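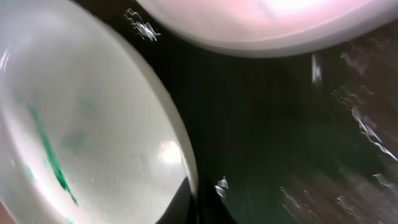 Figure 7.1 A white bowl with a dark green streak across the inside.

Chapter 7
Listing and Pricing a Used Boat

After a survey has been completed and the repairs have been agreed on, the owner of a used boat must decide how it will be offered for sale. The choice lies between a private sale and a sale through a broker. Each carries its own duties, and each affects the price that the owner can expect to receive.

A private seller writes the listing, answers calls, and shows the boat in person. A broker takes over these tasks in return for a commission, which is set out in the listing agreement and paid at closing. Most agreements are exclusive: during the stated term, the owner may not list the boat with a second firm. Students should read the sample agreement in Section 7.2 before going further.

The asking price is usually drawn from recent sales of similar boats. Engine hours, the condition of the deck, and the age of the wiring all count. So does the season. A boat listed in May in a northern harbor will often draw more interest than the same boat listed in the fall, when a buyer must also plan for winter storage.

The main case in this chapter follows Dennis Heywood, the owner of a Domik cruiser, and Hjørdis Kvam, a broker with the firm of Sjöberg. The cruiser had 2 diesel engines and had been listed privately for 74 days without an offer. Kvam advised a new survey, a lower price, and a fresh set of papers - including the title, the service log, and proof that the slip fees had been paid. Heywood had spent more than 3,000 dollars on new canvas and wished to add the full amount to the price. The correspondence between them is given in Section 7.4.

Key terms: asking price, central listing, closing, commission, deposit, exclusive agreement, sea trial

7.1 The Duties of the Seller

A seller must be able to show clear title to the boat. Where a loan remains unpaid, the lender holds a claim that must be released at or before closing.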